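Tridden Writer's Guide
Section 7: Posting a serial novel by chapters

Before you start, please check that your author page is already open and your pen name is confirmed. The pen name cannot be changed while a novel is waiting for review.

7.1 Create the novel

1. Open the Desk and press New Novel.
2. Type the title. A title in two languages is allowed, but the English one must stand first.
3. Choose the genre. You may choose up to 3 genres, and the first of them decides on which shelf the readers will find you. A story with demons and a marriage contract can go to Fantasy or to Romance, so think which readers you want.
4. Write the synopsis. Short dialogue is permitted in the synopsis. Put each speaker on a new line, with the name and a colon.
5. Press Save as Draft.

Note: The synopsis is shown in full on the phone, but on the computer only the first lines are shown, and the reader must press More. Put the heroine and her problem in the first lines.

Caution: Do not press Submit at this step. A novel without chapters goes to the end of the review list.

7.2 Prepare the character cards and scene cards

Character cards are made for the readers. They appear under the synopsis when you switch them to Public. Scene cards are always private - even your editor at Femholm Shelf cannot open them.

1. In the novel menu, press Cards, then Add.
2. Select Character or Scene.
3. Fill in the name field. For a kingdom, a sect or a family, use the same spelling as in your chapters. The system treats Jarnine and Jardine as two different places and will make two links.
4. Attach the card to a chapter. One card can be attached to many chapters. 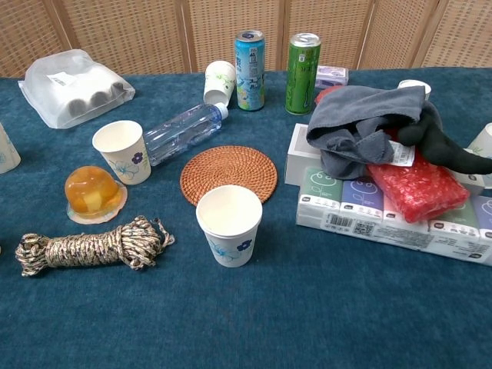

The note field on a scene card is for the things you must remember when you return to the same room many chapters later. It accepts plain text only, and the text is searched together with your drafts. Write the objects and their position in few words, for example: "blue-teal tablecloth, rattan screen behind, paper cup with green leaves lying on its side, tall light-blue can to the right of it." When the heroine comes back to the table in the next volume, you can open the card and keep the cup where it was, or let somebody pick it up.

Note: Deleting a card does not delete the chapter. The link in the chapter becomes normal text.

7.3 Add and schedule chapters

1. Press Add Chapter and paste your text. Bold and italic letters are kept, colored letters are not.
2. Check the counter under the text. The minimum for one chapter is 2,005 characters with spaces.
3. Choose Post Now or Schedule. Up to 17 chapters can wait in the schedule at one time.
4. If you choose Schedule, set the day and the hour. The hour is the hour of your own account, so a chapter set for Tuesday may arrive on another day for readers far away.
5. Press Confirm. The chapter gets a clock sign in the list.

Caution: When you edit a scheduled chapter, its clock sign disappears and the chapter returns to Drafts. You must schedule it again.

To change the order of chapters, hold the number at the left side and move the chapter up or down. Chapters already posted cannot be moved. For locked chapters and author's notes, see Section 8.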